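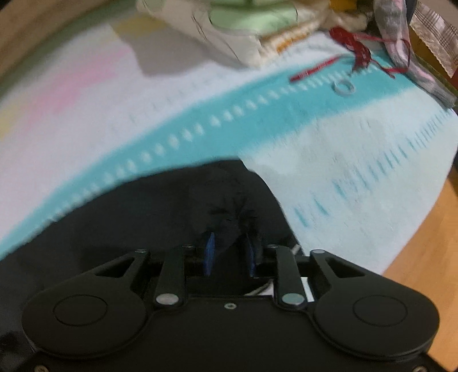
July – Apinya Sangkhawat

Opening. The subject is dark fabric in hotel uniforms and why the Stotmont laundry keeps getting it back gray. Start with the dye. Black cotton takes a heavy dye load, and part of it never bonds to the fiber. That part leaves in the first washes. The rest is lost by abrasion, mostly along folds. Black cloth pinched and bunched, with wrinkles at the grip, is the shape to keep in mind: every raised ridge rubs against its neighbors in the drum while the valleys stay covered. After enough cycles the ridges show as pale lines.

Slide 2. Load size. Stotmont ran the Kiro washers full. Prasert Chaimongkol cut the load to 17 kilograms and left the program alone. Fewer pale lines on the aprons, same detergent. Pause for questions on water level – there is always one.

Slide 3. Temperature. Skip if short of time. Colder wash, longer soak. Grease removal suffers on kitchen whites, so sort first.

Slide 4. Drying. Overdrying sets creases. Saithong now pulls dark items 5 minutes early and hangs them. Shirts go on hangers, aprons over the rail.

Slide 5. Replacement. Nomo trousers were retired after 21 washes under the old routine. No figure yet for the new one. Hand out the swatch cards here and collect them before the break.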